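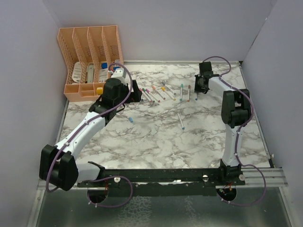

Two-arm scheduling, part four: the shared middle

Last time I left the planner in a state where each arm could clear its own half of the table but neither would go near the centre line while the other was moving. It was safe and very slow. The pens collect in the middle, so most of the run was spent with one arm parked.

The old scheme was a single lock. Whichever arm asked first got the whole middle region, kept it until its gripper was back over its own side, then released it. With marker pens lying between the grippers, that means strict turn-taking.

I have replaced the lock with swept-volume reservations. Before an arm commits to a pick, Bolov (my planning layer) samples the joint trajectory at 40 points, inflates the link capsules by 3 cm and writes the result into a coarse occupancy table with start and end times. The other arm plans against that table. If it finds no path within 500 ms it waits for the next release and tries again.

Two things went wrong at first.

The cables were not in the model. They are clipped along the links but stand proud of them at the shoulder and elbow, and the capsules took no account of that. I have added two extra capsules per arm, fixed to the upper link and the forearm. It is crude and it wastes space, but a proper cable model is more work than I want to do this year.

The second was timestamps. Perception stamped each pen pose when the detection finished, where it should have used the time of capture. The lag was small enough to ignore with one arm. With two, a pen nudged by the left gripper could be handed to the right at its old position. The fix was one line in the Satirel node and took most of an evening to find.

Pen orientation is still weak. White barrels on a white marble pattern with grey veins give the edge detector plenty of false lines, so I now find the coloured cap first and fit the barrel axis from there. The pale grey cap remains the worst case. Loose caps are a separate class, and for now the planner leaves them alone.

Jailson Meireles asked in the comments why I don't plan both arms as one system. I tried it in October. The joint search gave nicer paths, but planning time varied too much to be useful – a few were instant, others hit the limit and returned nothing. Reservations give worse paths at a steadier rate.

The regression set is at 605 recorded layouts, all replayed in simulation before anything goes on the arms. Next job is priority: at present the left arm wins every tie, purely from the order of a list.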